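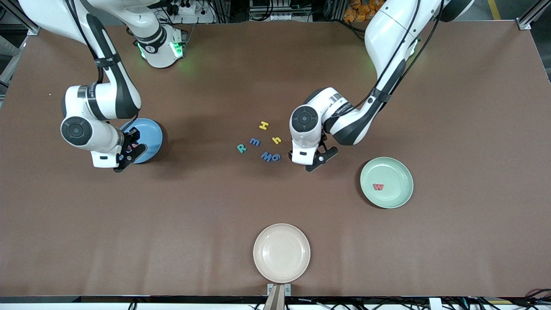

Foam letters and colored plates on the brown table

Foam letters: how do you sort them with little kids?

posted by Cusedgate, Friday, January 17, 2020

Hi all! I finally dug out the bag of foam letters my sister passed on to us (she swears it was complete once, I have my doubts) and I want to do a sorting game with my son, who turns four in March. My idea is plates in different colors and he puts each letter on a plate. Easy, right? Except I can't decide what the rule should be. By color seems too easy for him, he's been doing that with his socks forever. But by letter gets weird, because the set has capitals and lowercase mixed together, so there's a big yellow H and a little yellow h, and then a blue M and a blue m, and he looks at me like I'm making it up when I say they're the same letter. Do you teach both at once? Or do I put the small ones away until he's got the big ones down? Also how many should I put out at a time, he dumps everything if there's too much on the table.

Wundeck
We did this with both of mine! I'd keep the small ones out, personally, but only the pairs. So H and h, M and m, and that's the game: find the big one's little buddy and put them on the same plate. If the pair happens to be the same color that's a nice hint for the first few rounds, then you can swap in pairs that don't match. I wouldn't go over 10 letters. Five is better if it's close to dinner, lol. Don't worry about the plate colors meaning anything, mine got hung up on "yellow goes on yellow" and we had to switch to white paper plates for a week. And spread the letters out in the middle with the plates around them, so there's some reaching to do. My daughter liked to push letters together to make words, "Mo" was a big hit because that's what we call her grandpa. Let them do that, it counts!

Tarawneh
just use the capitals

Otidmont
I'd go the other way from the post above me, most of what he'll see in books is lowercase, so I started with those and added the capitals in his name. But watch out for foam letters getting flipped over. A lowercase b turned around looks like a d and mine argued with me for 20 minutes over that. I put a dot of marker on the back of every one and it helped a lot. Wash them in a mesh bag by the way, they get gross.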